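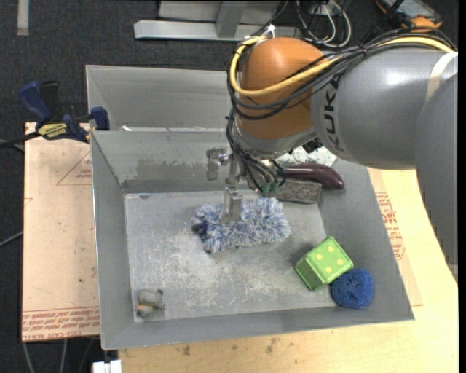 To: Members of the Regional Records Exchange list
From: Records Office, Talberg Municipal Archive
Subject: Re: Retention of paper building permits after scanning

Dear colleagues,

The Records Office thanks the Barredo office for its message, which is quoted in part below. Several members have asked for a reply on the list so that the answer can be kept with the earlier discussion on permit files. The following sets out current practice at Talberg. It has been reviewed by our legal department but should not be read as legal advice to other offices.

On [the list], the Barredo Records Office wrote:

> Our office has finished scanning the building permit files for the
> older part of the town. The set comes to 372 boxes. The storage lease
> on the building where they are kept ends in November and we have been
> asked whether the paper can be destroyed before then.
>
> We would be glad to hear from other offices on three points. First,
> how long do you keep the paper after scanning? Second, do you treat
> large drawings differently from the letters and forms in the same
> file? Third, who signs the order to destroy?
>
> We are also unsure what to do with files where the permit was issued
> but no final inspection was ever recorded. There are more of these
> than we had expected.

Length of retention after scanning

Talberg keeps the paper for 33 months after a box has been scanned and checked. The period begins on the date when the check is signed, and not on the date of scanning. In our early work these two dates were treated as the same, and a number of boxes were later found to have been scanned and never checked. Those boxes had to be called back from the outside store, at some cost.

The length of the period was set by counting back from two full budget years plus one building season. Other offices have chosen shorter periods. The Prekeck office has told this list in the past that it keeps paper for one year only, but its permit files are mostly standard forms with few drawings, and its position may not be a useful guide for Barredo.

If the lease ends before the period is complete, we would suggest asking for a short extension, or moving only the boxes that have not yet been checked. Moving the full set twice should be avoided. The labels on older boxes do not hold up well to handling, and a box that has lost its label takes a long time to identify.

Drawings

Drawings are treated separately at Talberg. Any sheet larger than the flatbed scanner can take in one pass is pulled from the file, and a pink slip is left in its place giving the permit number and the number of sheets removed. The drawings are then scanned on the wide machine and stored flat. They are not destroyed at the end of the period. They are reviewed by the building department, which may ask for them to be kept for the life of the structure.

Members should note the following points from our own experience.

Color matters on drawings made before the change to printed plans. Red and yellow washes were used to show new and existing walls, and a black-and-white scan loses this completely. We rescanned 700 sheets for this reason.

Folded drawings should be left under light weight overnight before scanning. Our staff use clean boards and do not use heat or moisture.

Notes on the back of a sheet are to be scanned even when they appear to be of no value. Inspectors often wrote dates there.

Tracing paper should go through the wide machine in a clear sleeve. The setting for contrast has to be changed by hand, and should be changed back afterward.

Authority to destroy

The order is signed by the head of the Records Office and countersigned by the head of the department that created the files. Neither signature is sufficient alone. A list of permit numbers is attached to the order, and the list is kept permanently. We do not accept an order which refers only to box numbers, as boxes have been renumbered at least twice at Talberg and the older lists do not agree with each other.

A certificate from the shredding firm is filed with the order. We ask that the certificate show the weight received. It is a rough check, but on one occasion it showed that part of a load had been left on our own loading dock.

Permits with no final inspection

We regard these files as open. An open file is not eligible for destruction, whatever the age of the permit and whether or not it has been scanned. The 33-month period does not begin until the building department has closed the file in writing.

In our last review, 37 files were found in this condition within a single district. The building department was able to close most of them from its own inspection logs. The others have been returned to the shelf with a note inside the front cover, and they are looked at again each spring. We would advise Barredo to prepare a separate list of its open files now and to send it to the building department well before November, as the department's staff have little time for such requests during the busy part of the year.

Where the building has since been torn down, the demolition permit may be used to close the earlier file. A copy of it should be placed in the file before closing.

Index fields

The Wostero office asked in a separate message which index fields we record. Talberg uses permit number, parcel number, street address at time of issue, current street address, year, and type of work. The owner's name is recorded but is not open to public search. We strongly recommend keeping both addresses. Several streets at Talberg were renamed when the northern villages were joined to the town, and a large share of requests from the public still come in under the old names.

Parcel numbers should be entered with their leading zeros. Our first system dropped them, and the resulting errors are still being corrected.

Copies of our destruction order form, the pink removal slip, and the check sheet used for scanned boxes may be requested from the Records Office through the list address. The forms may be changed to suit local use without further permission. Offices which make changes to the check sheet are asked to send us a copy, as we plan to revise our own before the next round of scanning.

Respectfully,

Records Office
Talberg Municipal Archive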